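Slide 6 - where the build stands

Keep this under two minutes. Say up front that Osar is a two-arm folding rig put together in a shared workshop, evenings only, parts bought as needed. The controller code is called Lysenko and will be on the last slide.

Budget line: 2,708 dollars for the arms and mounts, 405 for cameras and cabling. Do not read the full parts list, it is in the handout.

Slide 7 - gripping cloth

Pause here and let people look before talking.

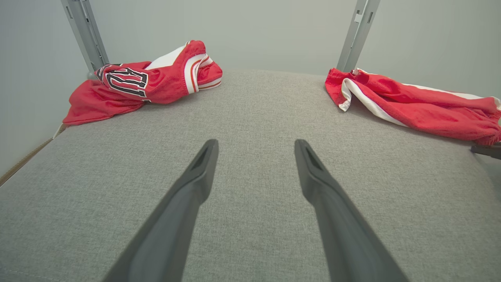
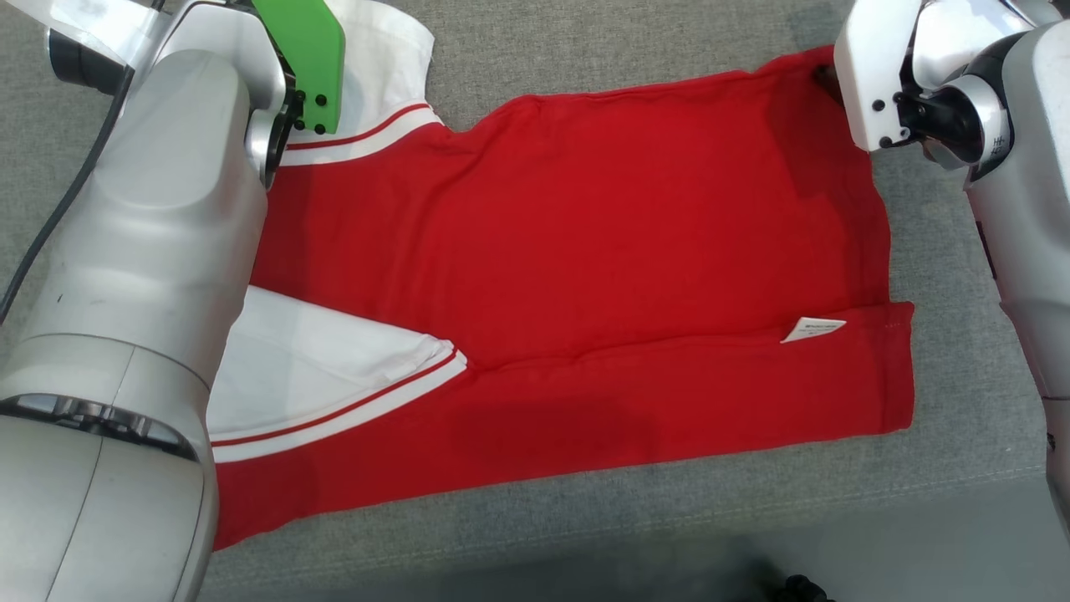 Red sportswear on the gray fabric surface.

Main point: cloth has no fixed shape, so the grasp planner works from edges and corners. Lysenko ranks candidate points and drops any that one arm cannot reach without crossing the other.

Mention the wrist view and the head view are logged against the same clock. First version used separate clocks - drift made the logs useless after a few minutes.

Log count to date is 3,234 grasp attempts. If asked for a success rate, say it is not worked out by garment type yet.

Slide 8 - finger geometry

Long tapered fingers slide under a hem better than blunt ones, but flex under side load. The Fornus print profile helped with stiffness. Ason mounts need retorquing every session.

Skip slide 9 if short on time. Go to cable routing.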